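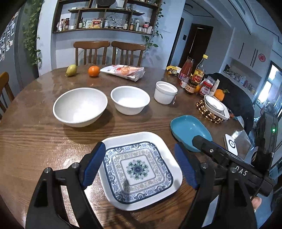 Attachment 1 - dining table

Ticket 3000-88
Subject: White marks and sticky patches on round table
Product: Hullorden round dining table, wood
Requester: Solange Mendonça
Status: Closed

Tuesday, 9:10 - Solange Mendonça
I bought the Hullorden table from you in February. The top has two problems. There is a cloudy white ring near the middle, a little bigger than a mug, and the side where we keep the sauces feels tacky even after I wipe it. I wipe it every night with a damp cloth and dish soap. The ring is under the big white bowl. I can send another one with the top bare if you need it.

9:42 - Mivwood support
Thanks for the photo. A few questions before we suggest anything.
Do you put hot dishes straight on the wood? I see a beaded trivet under the square white dish, but the bowls and the patterned plate are on the bare top.
Has anything been put on the finish since you got it, such as oil, wax or polish spray?
Does the tacky part feel the same all over, or only where the bottles stand?

10:15 - Solange Mendonça
We only have the one trivet. The big bowl is for soup and it goes on the table full, so yes, hot.
My mother used Bunurska polish on it twice. I don't know which kind, the can is gone.
Tacky only by the bottles. The soy and the chili sauce both drip down the side.

10:58 - Mivwood support
The ring sounds like heat and moisture trapped in the finish. The tacky area is probably sauce residue with polish over it. Please do the sticky side first.
1. Clear the whole top, fruit and bottles included.
2. Mix a teaspoon of mild dish soap into a quart of warm water. Wring the cloth out well.
3. Wipe with the grain, rinse the cloth, wipe again with plain water, then dry with a towel.
4. Leave it bare overnight.
For the ring, lay a dry cotton cloth over it and use an iron on low, no steam, 10 seconds at a time. Lift and check each time. Stop if the wood feels hot to the touch.
No more polish for now.

4:30 p.m. - Solange Mendonça
Sticky side took two rounds of soap. The cloth came up brown. Will do the iron tomorrow.

Next day, 8:05 - Solange Mendonça
Not tacky anymore. Ring went after six passes with the iron, except a faint edge on one side that I only see with the lamp on.

8:31 - Mivwood support
The faint edge may fade over the next couple of weeks. If it doesn't, reply here and we'll send the Bragança touch-up kit, part 196. Wipe the bottoms of the bottles before they go back, or stand them on a tray.

8:40 - Solange Mendonça
OK. Got a tray and 2 more trivets. You can close this.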